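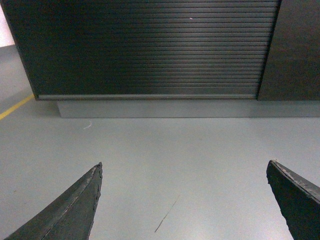
# Plikdale, the gripper pages

Plikdale is an arm I have been building at the Tisgate shared workshop since March, in the hours when the laser cutter people go home and it gets quiet enough to hear a servo complain. The name comes from a label on the box the first motors arrived in. I have no idea what a Plikdale is either.

This page collects the wrist camera view, with notes. The arm itself looks like a desk lamp that lost an argument, so it stays out of the gallery for now.

**Fingers, open.** Both of them in dark gray, with nothing between them but floor. The left one tapers to a point and the right one is the blocky one with the flat top. The left tip has gone ragged along its inner edge, and I have been meaning to recut it for 23 days. The right one is scuffed along the top and rough down the side, so at least they are aging together.

**Floor.** Pale gray, a bit shiny, which the camera enjoys far more than my object detection does. The thin dark line between the fingers could be a scratch or a hair. Version 5 of my code would have tried to pick it up.

**Cabinet.** The big dark thing with the roll-up shutter. Those slats are a wonderful test of an edge detector, in the sense that mine failed it. I now throw away the top third of every view before doing anything clever — best 8 lines I have written all year.

**Yellow stripe, far left.** I use it as a heading check when the base has been bumped. Works fine until the base gets bumped far enough to lose the stripe.

Still to do:

- new tip for the left finger, in something tougher
- shorten the wrist cable, again
- move the Govindasamy board off the breadboard
- get the close command under 30 lines
- return the Edow clamps to the shelf I borrowed them from

More views when the new tip is on.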